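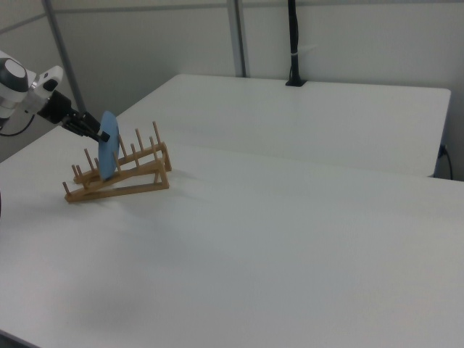
Loading a wooden peg rack

These steps suit a two-rail rack with upright pegs and sloping rails.

1. Set the rack on a flat, level surface. Press on each end. If it rocks, turn it a little or move it before loading.

2. Rinse plates in hot water and shake off the drips over the sink — bare wood soaks up whatever runs down.

3. Hold the plate upright by its edge. Lower it straight down between two pegs on the front rail and the matching two on the back rail. A plate that crosses to the wrong pair will lean and jam the next slot.

4. Let go once the rim sits on both rails.

5. Put dinner plates in first, then side plates. Leave an empty slot beside anything over 700 g, such as a stoneware platter.

6. Unload after 2 hours. Stand the rack on its end overnight so the undersides of the rails can dry.

Care: wipe with a damp cloth and never soak. Rub in food-grade mineral oil every 8 weeks. Loose pegs can be reset with a drop of waterproof wood glue.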